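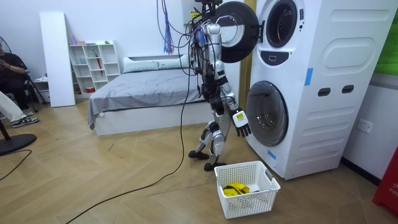 Plomano Interdental Brushes - Mixed Pack of 21

Three sizes in one pack, seven of each. Wire core with a plastic coating, short grip handle, one cap per brush. For cleaning between the teeth where an ordinary toothbrush wont reach.

In stock. Usually leaves us next working day.

What they're for

Getting bits of food and plaque out of the gaps. Good for wider gaps, bridges, fixed braces, round the edges of a crown. If your teeth sit very tight together you probably want floss for those gaps and a brush for the back ones. Plenty of people use both.

Not a replacement for brushing. Still twice a day with a fluoride toothpaste, last thing at night and one other time.

Sizes in the mixed pack

Fine - red cap. Front teeth, tight gaps.
Medium - blue cap. Most people's side teeth.
Wide - green cap. Back teeth, gaps left by gum loss, under bridges.

Once you know which size you use, buy the single size packs, they work out cheaper. Single size packs hold 34 brushes. All three sizes available, pick from the drop-down.

Finding your size

Start with the fine one. Slide it in gently at the gum line, in front of a mirror. Bristles should touch both sides and the wire should not scrape. Too loose, go up one. If it bends or you have to shove, go down one. Never force it.

Most mouths need two sizes. Some need all three, which is why we do the mixed pack. Your dentist or hygienist can size you up in a couple of minutes at your next check-up, worth asking.

How to use

Once a day, evening is easiest.
No toothpaste on the brush.
In straight, from the cheek side, then back and forth a few times.
For back teeth put a slight curve in the wire with your finger first. Close your mouth a little, it loosens the cheek and gives you more room.
Rinse the brush under the tap between gaps.
Rinse again when done, shake off, leave it to dry with the cap off. Cap on for travel.

Change the brush when the bristles go flat or the wire kinks. Don't straighten a kinked wire and carry on, it can snap.

A bit of bleeding

Common in the first days if you haven't cleaned there before. Keep going, gently. If it hasn't settled after 2 weeks, or the gum is sore or swollen, see a dentist. Same goes for a loose tooth or a bad taste that keeps coming back.

Just had a tooth out or an implant fitted? Ask the surgery before you use these near it.

Handle

Short, flat, ribbed on both sides. Changed last July after complaints that the old round one slipped in wet fingers. If you have arthritis or just big hands, the Bakos long handle takes all three sizes of Plomano brush - snap the short grip off at the notch and push the stub in until it clicks. Sold seperately. It does not fit electric toothbrushes, we do get asked.

Other things in the range

Plomano waxed floss, mint or plain
Plomano single tuft brush, for behind the last molar
Dralley travel case - holds 11 capped brushes and a small tube of paste
Bakos long handle, white or grey

The Dralley case is sold empty. Rinse with warm water and washing up liquid. Not dishwasher safe, the hinge warps.

Details

Contents: 21 brushes, 21 caps, 1 leaflet
Bristles: nylon
Wire: coated stainless steel
Handle: polypropylene
Latex free
Packed in a resealable card and film pouch

The pouch film can't go in most kerbside recycling. Card part can, tear it off. Used brushes go in the general waste.

Safety

Keep away from small children, caps are a choking risk. Children with braces can use the fine size with an adult helping. One person per brush, no sharing. Don't use in the ears or for anything other than teeth.

Delivery and returns

Sent from our Somwood warehouse. Small orders go as a large letter and fit through the letterbox, no need to be in. Orders with a travel case go as a parcel.

Opened pouches can't come back for hygiene reasons, unless there's a fault. Unopened is fine, send it back with the order slip. Wrong size ordered? Leave it sealed and we'll swap it, you just pay the postage back to us.

Faulty brushes - keep the pouch, we need the batch code from the bottom edge. Email a photo of the code and we'll send a new pack out.

Surgeries and clinics: boxes of single size packs available on account, use the trade form.

Page updated March 2, 2026. Green caps on the wide size may look slightly darker in newer packs, same brush.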